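By October I was dreaming in cartons. I'd done over 290 grabs for Riston, always the same way: squeeze the handle, lift, hold steady, set it down, say "good" out loud so I'd remember to log it. My sister-in-law thought I was talking to her (I let her think so!).

Then on Wednesday, 11 at night, Ottavio Martinelli called from the Saltemura office.

"Your milk," he said. "You always pause before you let go."

"Do I?"

"Every time. Now the arm does it too. It sort of... waits."

I looked at the little blue carton by the sink and felt my face go warm. My grandmother used to do that with eggs.

"Want me to redo them?" I asked.

He was quiet for a bit. "Do 2 more," he said. "Same as before." 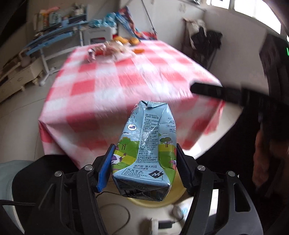 The milk, one more time.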